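Home | Records | Documentation | Downloads | Contact

# Jukwood Concert Listings: Data Card

Reading time: 3 minutes

## Summary

The Jukwood Concert Listings are a structured record of live music events held at two venues in Ponville: the Coetzee Hall and the Wivano Rooms. The collection contains 1612 entries. Each entry corresponds to one advertised performance and gives the headline act, any supporting acts, the door time, the advertised running order and the ticket status at the close of sales.

The listings are maintained by the Jukwood Music Archive. Kgomotso Mabuza is the responsible editor and approves all changes to the published files.

## Contents

The collection is supplied as 2 plain text tables. The first, `events`, holds one row per performance. The second, `acts`, holds one row per performer and is linked to the first by the `act_id` field.

The `events` table has 8 columns:

- `event_id`: a permanent number, never reused
- `venue`: either `coetzee` or `wivano`
- `month`: month and year of the performance
- `act_id`: the headline act
- `support`: supporting acts, separated by semicolons
- `doors`: door time in the 24-hour clock
- `layout`: `standing`, `seated` or `mixed`
- `status`: `sold_out`, `available`, `moved` or `cancelled`

Blank cells mean that the information was not found in any source. They should not be read as zero or as "none". Where an act is known to have played without support, the `support` column contains the word `none`.

## Sources

Entries were compiled from printed programmes, box office sheets and posters held by the archive. Where sources disagree, the box office sheet is preferred. Door times taken from posters alone are marked with an asterisk, as the Wivano Rooms frequently altered the published time after printing.

Set lists are outside the scope of the collection. Contributors who wish to deposit set lists should write to the archive before sending any material.
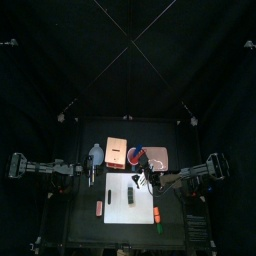

Does a cancelled concert keep its entry in the listings?

A cancelled concert keeps its row and its number, and the `status` column is changed to `cancelled`. If the performance was later given under a new booking, a separate row is created for it.

## Known limitations

The capacity of the Coetzee Hall is recorded as 3000 throughout. This is the licensed standing figure, and it overstates the number of places available at seated performances. Users calculating attendance should consult the `layout` column first.

Act names follow the spelling on the earliest source. Several groups altered their names during the period covered, and these alterations are noted in the `acts` table under `also_known_as`. Touring line-ups are not recorded, so a solo performer appearing with a full band has the same `act_id` as when appearing alone.

Private hires, school concerts and open rehearsals are excluded. Club nights are included only if a live act was advertised by name.

## Corrections

Corrections should be sent to the editor with the `event_id` and a copy or description of the supporting source. Personal recollections are welcome and are kept on file, but an entry is amended only when a written source is available. Revised tables are issued each July. Earlier versions remain available on the Downloads page.

## Terms of use

The tables may be copied and adapted for private study, teaching and research. Published work should credit the Jukwood Music Archive and state which version was used. Posters and programmes held by the archive are not covered by these terms, and permission to reproduce them must be sought from the rights holder.

Contact the editor | © Jukwood Music Archive | Back to top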